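Gukdale homes plan back with fewer answers than houses

Developer Juvham wants to build 27 homes on the old Woldemariam yard at the edge of Gukdale, and says they will be "within reach of local buyers". It has not said what they will cost.

The plans, lodged in March, show a mix of two and three-bedroom houses with small gardens and one parking space each. The firm's leaflet promises strong demand and rising values, though the only figures it gives come from its own sales team. 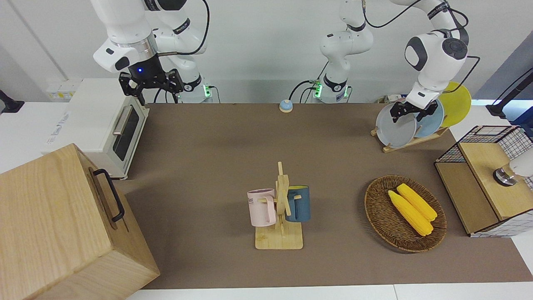

Mesfin Ambaye, who handles planning for Juvham, said the price list would be published "when the market is clearer". Asked whether any homes would be held back for first-time buyers, he said 6 were "under discussion" – the same answer the firm gave last year.

Neighbours have heard this sort of thing before. The Verneleo estate next door was sold on the promise of a shop and a bus stop, and it has neither.
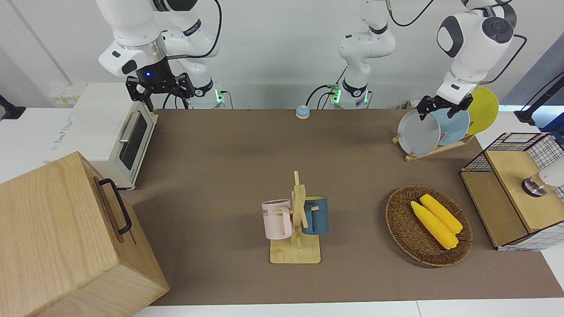 "They put a lovely drawing of a bus in the brochure," said Etenesh Birhane, who bought there three years ago. "I still walk to the main road."

Juvham says the new road junction will be finished before anyone moves in. The plans put it in phase 2, after most of the houses.
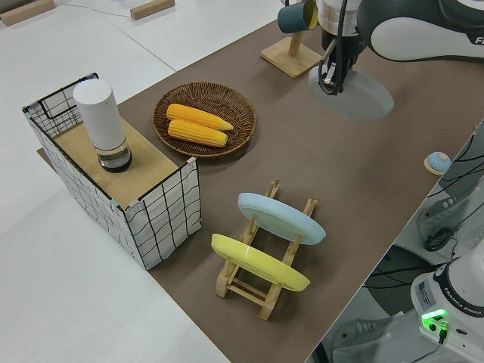 Storage basket with a wooden board on top, beside a round wicker tray.

Comments on the application can be made until the end of the month.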